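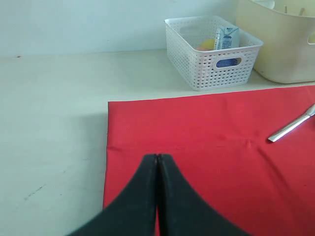
A robot's two black fingers, pressed together over a red cloth. The basket behind them has a little drink carton in it.

How Does a Robot Learn to Tidy a Table?

Think about how you learned to tie your shoes. Somebody showed you, and then showed you again, and you got it wrong a bunch of times (everybody does!) until one day your hands just knew what to do.

Robots can learn that way too! At a workshop called Hakora, people are teaching a robot named Emell to put things away. Emell has an arm and a gripper, and a gripper is a kind of hand. Hers has two fingers that open wide and squeeze shut.

So how do you show a robot something? You move its arm for it! Hüsnü Taşdemir is one of Emell's teachers. He steers the arm with a set of controls, sort of like playing a video game, except real things on a real table move around. While he steers, a computer saves everything: how the arm bends, when the fingers close, and what the small camera near the gripper sees.

One try, from start to finish, is called an example. Pick up a spoon, carry it over, let go. Done! Then you mix up the table and go again.

Why mix it up? Imagine you had only ever seen one dog, and it was brown. You might think a white dog wasn't a dog at all! A robot can get fooled in the same way. If the cloth is always smooth and flat, a wrinkly one could be a big puzzle. That's why the teachers slide the baskets around, swap the things inside them, and turn the silverware to point a new way.

On a good day Hüsnü can record 38 examples. So far the whole team has 1,363 of them, and it took six people to make them all. Not every one is a keeper, though. After checking, they held on to 1,058 for Emell to learn from. In the others, something got dropped or the computer stopped saving too soon.

Next comes the part where the computer studies. It goes over the examples again and again, looking for patterns: when the camera sees this, the arm usually does that. Then Emell gets to try all by herself, and the whole room goes quiet to watch!

Try it at home: Ask a friend to close their eyes and hold out one hand. Gently steer their hand to pick up a sock and drop it in a box. Do it five times, moving the sock each time. Can they find the box on their own now? What if you move the box?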